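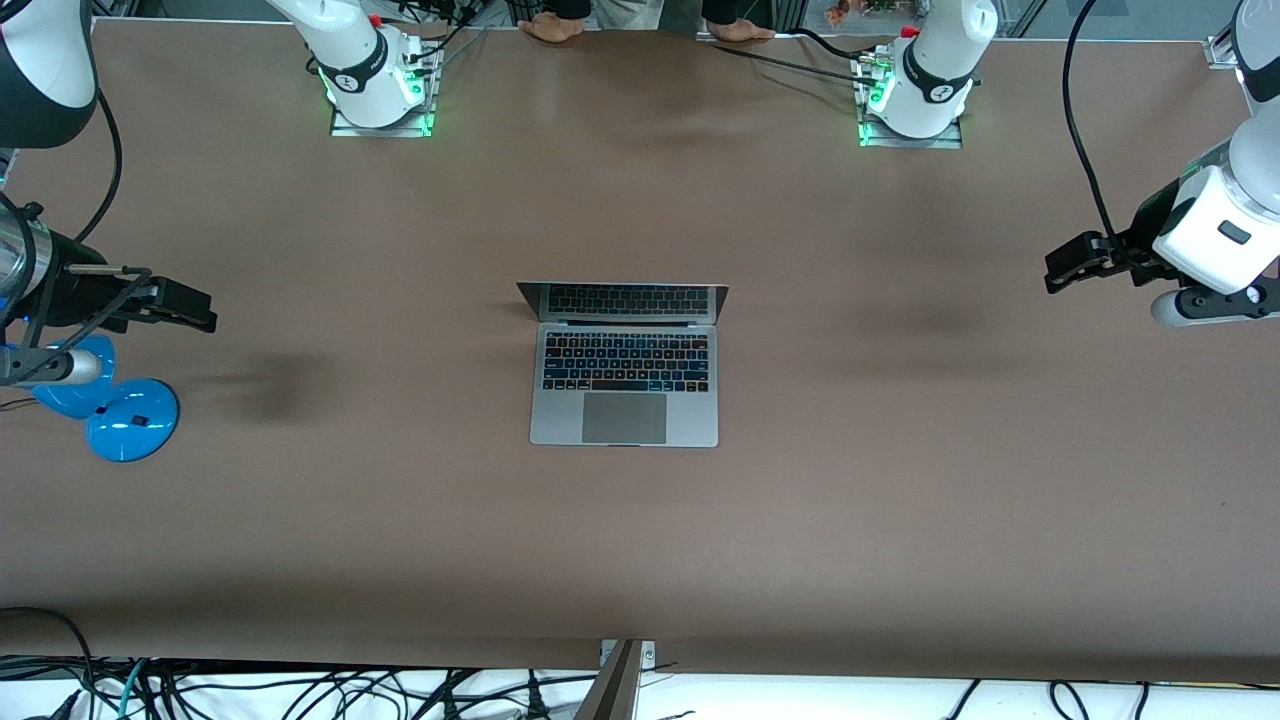 Robotics Open Day: Frequently Asked Questions

Filed under: Visit Us > Open Days > Robotics

When does the open day take place?
The Hikadach Center opens its robotics hall to the public each November. Doors open at 10 a.m. and the last demonstration begins at 3 p.m.

What will visitors see?
Each session shows a two-armed robot at its table, working with ordinary objects such as a laptop. An operator remains at the table throughout.

How long is a session?
Sessions last 30 minutes, including time for questions. Each is limited to 80 guests.

Is there a charge?
Admission is free. Places must be reserved through the Bundus ticket desk.

May children attend?
Children are welcome when accompanied by an adult. All guests must stay behind the floor line while the arms are powered.

May I take photographs?
Yes, without flash.

Comments (2)

marlow_t: Is the hall step-free from the Rao Street side?

Visitor Services: Yes. Please use the ramp beside the main entrance.

Related items
Getting to the Hikadach Center
Group bookings for schools
Brakov Lecture: Robots in Small Workshops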